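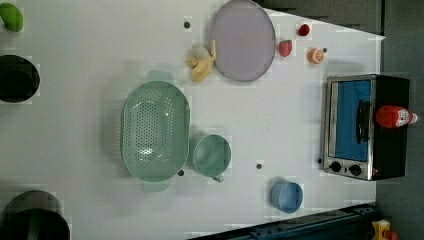
失敗した記録を捨てる前に

ロボットに台所仕事を覚えさせる研究では、手本の件数がよく話題になる。Zovwoodで公開した最初のデータも2,135件という数字ばかりが引用された。私は、件数より先に中身の偏りを報告すべきだと考えている。

手本を集める作業は単調である。水切りボウル、皿、マグカップ、おもちゃの果物を白い台に置き、アームを操作して一つをつかみ、運び、離す。終われば配置を変えて繰り返す。操作者は慣れるにつれて、つかみやすい向きに物を置くようになる。本人に自覚はない。こうして900件たまっても、実質は同じ動作の写しに近い。

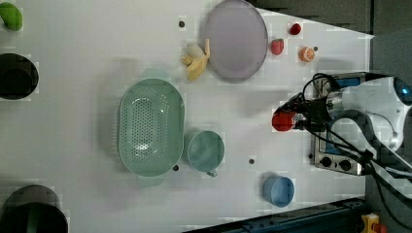

もう一つの問題は、つかみ損ねた記録の扱いである。多くの現場では、落としたり滑らせたりした回はその場で消す。Clilvilleの作業班でも以前はそうしていた。しかし、持ち直しの動きはその消された回にしか入っていない。きれいな手本だけで学習したモデルは、少しずれただけで止まる。

11月から私たちは、配置を24通りの表で先に決め、操作者に選ばせないことにした。失敗した回も印を付けて残す。一日に集まる件数は減り、班の中には不満もある。表どおりに並べ直す手間は確かに大きい。

それでも私はこの方法を続けるべきだと思う。データを公開する側は、総数の横に、配置の種類と失敗の件数を書いてほしい。使う側も、まずその欄を見てほしい。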